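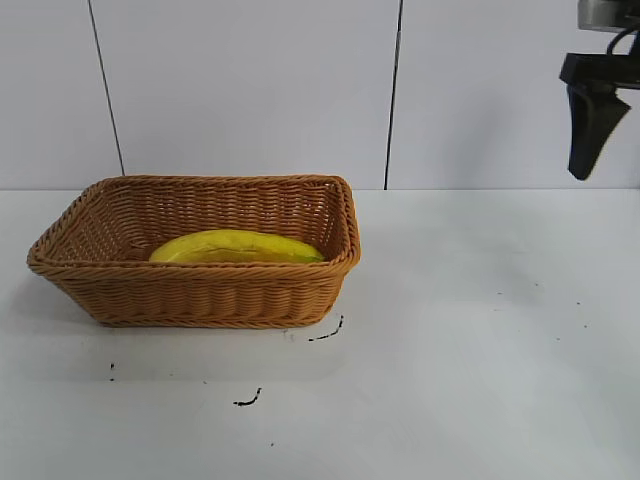

Fruit at Work, Haugen and Clomumstead sites
Second progress report to the Lomelmont Fund
Prepared by Tamara Enache

Last updated: 2020-01-26

The fund asked us to report on whether free fruit in the break rooms has changed what people eat on shift, and whether the program should go on to the Elley depot. My short answer to the first question is that I don't know yet, and I doubt the numbers we have been collecting can tell us. On the second I would wait.

What was delivered

The supplier has kept to the schedule at both sites. Haugen had one missed drop, which was made up the next morning. Clomumstead had none. The invoices match the delivery slips, and Märta Westerberg in accounts has checked them line by line. Spending is within the grant. If the only question were whether fruit was bought and put where staff could reach it, this would be a very short report.

What we said we would find

The original application, which I did not write but have read several times, says that free fruit will "replace less healthy snacks and improve energy and attendance." It gives no figure for how much of either, and it does not say how we would know. The first progress report said that things were going well. I went looking for what that was based on and found a sign-in sheet, two emails from shift leads, and a survey.

The survey

The survey went to 319 people across the two sites, and 91 sent it back. Of those, 82 said they were glad the fruit was there. The first report led with that result and I understand why, but it doesn't carry much weight. The people who bother to answer a survey about fruit are likely to be the people who eat fruit. Being glad of something free is also a low bar. I would have said yes to that question myself, and I bring my lunch from home.

The survey did ask whether people were eating fewer snacks from the vending machine. The answers are all over the place. Several people wrote in the margin that they ate the fruit and then bought the same candy bar as before. Some on nights said the good fruit was gone by the time they came on, and what was left was bruised. That second complaint came from both sites and I take it more seriously than any of the scores.

Vending sales

Ebbe Lunde got the vending company to share its sales for Haugen. They went down after the program began. They had also been going down before it began, and the company raised its prices in the same month that our deliveries started. Ebbe thinks the fruit did some of the work. He may be right, but I can't pull it apart from the price change and neither can he. We have asked for the Clomumstead sales twice and have not had them. The machines there belong to a different company and it is under no duty to help us.

Attendance

I would ask the fund to put this one aside. Sick days at Haugen were lower this fall than last fall. Last fall there was a stomach bug that took out most of one packing line, so any normal season would look good next to it. Clomumstead shows no change. I don't think a piece of fruit a day moves sick leave by an amount we could see at sites this size, and we should stop promising that it will.

Waste

Nobody was tracking waste until Jonatan Granström started weighing what went into the compost at Haugen at the end of each week. His records cover 11 weeks. Apples hold up. Pears get thrown out more than anything else, because they come in hard as wood and then go soft over a weekend. Bananas are gone by Tuesday, and people ask for more of them. Oranges sit there until someone cuts one up and leaves the pieces on a plate, and then they go fast. He tried that a few times and plans to keep it up when he has the time, which is not every day.

At Clomumstead we have no weights. The cleaning crew there says that waste is "not bad." I have asked that someone be given ten minutes a week to weigh it properly. Borghild Lindholm, who runs the site, agreed to this but hasn't named the person.

Night shift

This is where I think the program is plainly falling short. Deliveries come in the morning at both sites, so the day shift gets first pick and the night shift gets the rest. The nights are also when the canteen is closed and the vending machine is the only other thing to eat. If the aim is to give people something better than the machine, we are putting the fruit out at the wrong end of the day.

From next month Haugen will hold back part of each delivery in the cold room and put it out at the start of the night shift. It costs nothing except that someone has to remember to do it. Clomumstead has no cold room near the break area. Borghild has suggested an evening drop, and the supplier wants an extra charge for that. I have not agreed to it.

Elley

The plan had Elley joining this spring. I am asking to hold off until we have one clean stretch of data from the two sites already running. The manager at Elley is keen and will be let down. But Elley is mostly drivers, who are in the building for a few minutes at each end of a run, and nothing we have learned in break rooms tells us much about them. I would guess that fruit in the dispatch office would get picked up, though I would not want to ask for money on a guess.

What we will do before the next report

Weigh waste at both sites, every week, on the same day.
Split the delivery at Haugen between day and night.
Cut the pear order and put the money into bananas and apples.
Send a shorter survey, on paper, handed out at shift change, with the first question being what the person ate on their last break.
Keep asking for the Clomumstead vending sales.

The next report is due in May. If the night shift figures have not moved by then, I will recommend that we keep the fruit as a small staff benefit paid for out of the site budgets, and that the fund spend its money on something else. Staff do like having it. That may be a good enough reason for an employer to buy apples, but it isn't what this grant was for.

Money left over from the missed pear orders in the fall has been carried forward and shows as a separate line in Märta's sheet, sent with this report.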